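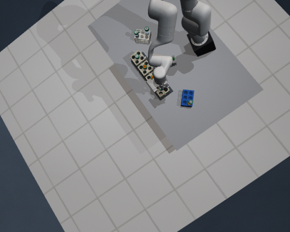 The dragon arrived at Trellbridge Park in January, in two crates, with a manual in a language Lihua Yin thought might be Finnish.

"It says the tail is load-bearing," said Lanying Kang, who did not read Finnish either.

They had wanted a slide. The town had given them over 900 comments on the subject of the slide, most of them about the color, and Gindix had sent a dragon. The man on the phone at Gindix was very pleased about it. A slide, he explained, told a child what to do. A dragon asked.

"Asked what?" said Lihua.

He put her on hold.

By late afternoon they had the legs on. The head went on backward, so that it gazed fondly at its own rear, and bolt 529 fit nowhere at all. Lanying put it in her coat pocket, where it stayed until spring.
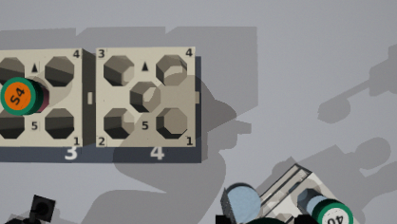

Stations 3 and 4, with the holes at 4 empty.

The first child over the fence was a boy called Xie, who was six and had opinions. He walked once around the dragon. He kicked a foot. Then he climbed into the bigger of the crates, pulled the lid across, and announced that it was a submarine.

"Do we tell Gindix?" said Lanying.

Lihua looked at the manual, then at the crate, which had begun to make sonar noises.

"Ask if they sell the box," she said.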